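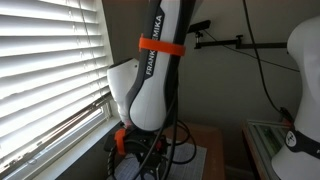
FRANKA EMIKAのアーム。オレンジのバンドが目立ってます

2月に行ってきたBoltthorpeのガジェット展示会の話、ずっと下書きのまま寝かせていたので、そろそろ出します。写真の整理も途中だけど、まあいいか。

会場は駅から歩いて7分。案内メールには「駅直結」と書いてあったのに、途中で屋根がなくなって、普通に雨に打たれました。傘はホテルに置いてきた。受付で渡された紙袋もふにゃふにゃになって、入る前からテンションがちょっと下がる(でもコーヒーが無料だったので許す!)。

最初に寄ったのはDrorkeoのブース。ここは毎年コンパクトカメラを出していて、今年の新作はなんと6機種。並べて置いてあるんですが、正直見分けがつかない! 説明の人に「これとこれ、何が違うんですか」と聞いたら、片方はストラップの穴が両側にあるとのこと。え、それだけ? と思って食い下がったら、メニューの言語数も違うらしいです。うーん。ただ、シャッターボタンの押し心地はどれもすごくよくて、気づいたら用もないのにカチカチ押し続けてました。後ろの人、ごめんなさい。

お昼はホットドッグ。列が長いわりに味は普通で、マスタードだけやたら辛かったです。

午後の本命はBaekのヘッドホン。前のモデルを使っていて、ヒンジが割れてテープで巻いているくらいの愛用者なので、ここは外せません。新型は連続24時間再生で、側圧がかなり優しくなってました。眼鏡でも痛くない! これは本当にうれしい。ブースにいた開発担当のHyun-seo Maengさんに、テープぐるぐる巻きの旧型を見せたら大笑いされて、それからヒンジの話を延々としてくれました。新型は金属の芯を入れたそうで、その分ちょっと重い。首にかけていると確かに感じます。でも割れるよりはいいかな。専門用語が多くて半分くらいしかわからなかったけど、自分の作ったものの話をしている人を見るのは楽しいですね。

逆にがっかりだったのがJilton。スマート目覚まし時計で、アプリがないと時刻も合わせられません。しかも会場のWi-Fiが混んでいて、デモ機がずっと接続待ちのくるくる画面。時計なのに時間がわからない。担当の人もずっとルーターをいじっていて、声をかけづらい雰囲気でした。本体の布張りの感じは好きなので、ボタンをひとつ足してくれたら買うのになあ。

帰りに物販コーナーで、700円のUSBケーブルを2本買いました。展示会まで行って買うものがケーブルって……と自分でも思うけど、これが固すぎず柔らかすぎずで、今いちばん使っている戦利品です。色は緑と黒。黒は早くもどこかに行きました。

Drorkeoの6機種のうち、いちばん小さいやつだけ借りられることになったので、届いたら試し撮りを載せます。Baekの発売日はまだ聞けていなくて、問い合わせ中。返事が来たらこの記事に追記しますね。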